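Siradetti sim lab - pre-run checklist, kitchen tidy task
Student team Kerkura. Filled in by Margareta Moldovan, checked by Ivars Kütt
2 July 2026

Run this before every batch. Mark OK, FIX or N/A. Comments go on the line under, not in chat, we lose them in chat.

1. Bench area and power
OK
Extension cord off the floor now, thanks Povilas. Fan on the lab PC still loud. Not a blocker.

2. Correct scene version loaded
OK
Heffernan build, not the old one. Edgars had the old one open on the second machine again. Closed it.

3. Random seed written down
FIX
Seed is 42 in the config, 17 in the run sheet. Pick one. Justinas says config wins so I changed the sheet, somebody please confirm.

4. Joint limits and e-stop key
OK
E-stop key tested in sim, space bar. Also works when the window is not in focus, it didn't last time.

5. Collision shapes on
FIX
Table OK. Cabinet OK. Door panels have visual mesh only in two rooms, base can drive right thru. Ivars has the list.

6. Start pose and view check
FIX
Rule is: clear view of the work table at step zero, nothing big right up close. Failed on the start pose we saved for the long batch. Table and spray bottle are in view on the left, fine, but the right half is a dark panel with an orange edge and you get nothing past it. Policy will be half blind from the first step. Move the start pose back and to the left, re-save, then look again before you tick this. Don't just tick it.
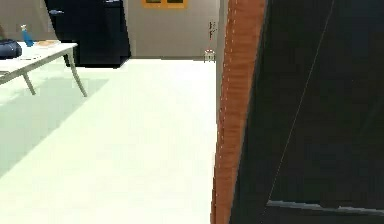

7. Objects on the table settled
OK
Let physics run for 9 seconds before recording. Last batch the bottle was still wobbling when episode one began and the grasp labels were junk.

8. Lighting
OK
Default preset. Do NOT use the evening preset until Povilas fixes the shadows, he thinks August.

9. Disk space
FIX
Almost 96 percent full. Delete the Vitus test runs, Edgars already said yes. Keep the logs, only dump the video.

10. Logging and file names
OK
Names have date, seed, initials. No spaces please. No "final2".

11. Someone in the room for the first episodes
N/A
Not running today until 3, 5, 6 and 9 are closed.

Overall: NOT READY

To do
Justinas - seed, item 3
Ivars - door collison shapes, item 5
Margareta - start pose, item 6
Edgars - disk, item 9

Note from Ivars: agree with all except 7, I would wait longer on the slower machine. Also can we add a line for gripper friction, it got reset when we switched builds and I only found out from the plots.

Note from Margareta: will add as item 12 next version. Recheck when everyone is done, sign under here.

Recheck signed: ________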